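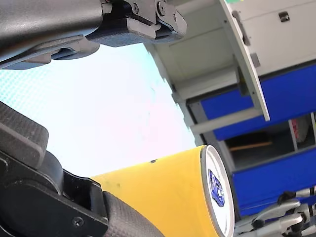 Stepan Fedoruk meint, Dosen solle man stehend lagern und nur stehend, alles andere rolle einem irgendwann entgegen. Dazu gleich mehr, denn im Vorratsregal bei Druno liegt ein Teil der Dosen auf der Seite.

Folie 2: Bestand. 377 Dosen im Dezember, verteilt auf 14 Fächer. Kurz warten, bis alle die Tabelle gelesen haben.

Liegend: Der Deckel zeigt nach vorn. Wer nur am Deckel sortiert, braucht dort einen Aufdruck oder einen Aufkleber. Gelbe Dose als Beispiel nehmen: weißes Ende, blaues Logo, der Mantel fast einfarbig.

Stehend: Fachhöhe nachmessen, bei uns 18 cm. Zwei Lagen nur mit Zwischenbrett.

Umräumen dauert pro Fach ungefähr 10 Minuten. Alte Ware nach vorn, verbeulte Dosen gleich aussortieren.

Frage ans Publikum: Wer lagert zu Hause liegend? Danach weiter mit den Keilleisten von Sekel, Muster herumgeben.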